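Sorting trays first, laundry later: Zeltthorpe workshop puts robot arms on everyday chores

Posted 5/25/24

ZELTTHORPE – Can a machine tidy up after you yet? The people at Vilance, a small automation workshop on the edge of town, have spent the spring trying to find out, and their answer so far is a cheerful "sometimes." They are teaching robot arms to do the plain, fiddly jobs that fill the day in any shop or kitchen: pick this up, put it in the right tray, go back for the next one.

The current round of work is all about small parts. Push buttons with green and yellow caps, orange cylinders, two plastic trays, and a table marked off in blue tape.
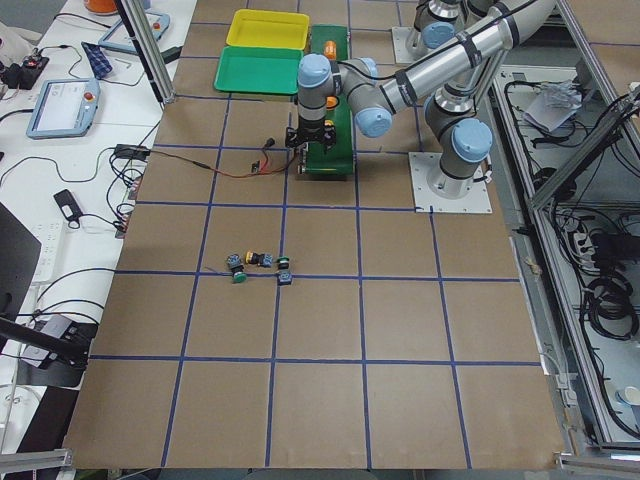
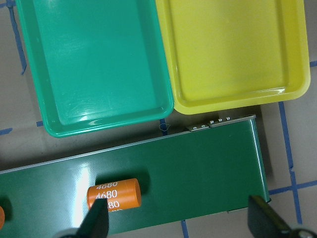
Urik, commenting on our earlier story about the workshop, would like everyone to slow down a little. A tray on a taped table is one thing, Urik wrote, but a junk drawer is another, and until a robot can find the good scissors under a pile of takeout menus it hasn't done a household chore at all. Urik also asked what happens when a part rolls away, and whether a person still has to stand there all day to fetch it.

Fair questions, and the workshop took them well. The short answer to the second one is yes, a person still stands there. The team says a part that ends up where the arm can't reach has to be put back by hand, and a part that lands at an odd angle may take several tries. A round object is a real test because it can shift when a finger brushes it. A push button is hard in its own way, with a wide cap on one end and a chunky block on the other, so a good grip at one end may be a poor grip at the other.

Still, the progress is fun to hear about! In December the team ran its first long test, 200 pickups of mixed small parts, and 55 of them ended with the part in the correct tray with no help. The same test was repeated this month and the arms got through 9 parts in a row without a miss, which was the longest run yet and drew a round of applause from the people at the next bench. The full count from the new test isn't finished, and the team would like to check it before giving out a total.

Speed is another matter. A person who sorts parts for a living would leave these machines far behind, and nobody in the building pretends otherwise. What the team likes is the idea of a machine that plods along at the dull end of the job while people do the parts that need a quick eye – checking for cracks, matching an order, noticing that the wrong box was opened in the first place.

So what about the house? The workshop has a list of home chores taped up by the coffee maker, and it makes for good reading. Putting spoons away is near the top, marked "soon." Matching socks is in the middle with a question mark. Folding a fitted sheet is at the very bottom, and someone has drawn a little skull next to it.

The team's view is that a chore gets easier for a machine when the things involved are stiff, stay put and always go to the same place. Spoons fit that nicely. Cloth doesn't, since it changes shape the moment it's picked up, and neither does a kitchen counter where four people leave their things wherever they please. A shop floor sits between the two. Parts are hard and mostly alike, but they arrive in heaps, and bins get moved.

Readers in the area may remember Cù, the floor-cleaning project that Vilance tried in the public library hallway a while back. Cù did a lovely job on the long straight stretch and got stuck under the coat rack often enough that the rack was moved. Lessons from that project carried over, according to the team, mainly the habit of testing in a tidy space first and then making it messier a bit at a time.

The messier stage comes next for the sorting arms. Plans call for parts to be dumped in piles, and for trays to be swapped around between runs so the arms have to look for the right one each time. After that the team hopes to try a real silverware drawer, borrowed from a real kitchen, crumbs included.

Visitors are welcome at the workshop's next open afternoon, which starts at 2 p.m. The date will be posted on the workshop door and at the library desk. Kids can come along with an adult, and anyone who has a small, unbreakable object they think will stump the arms is invited to bring it. Urik has been asked to bring the scissors.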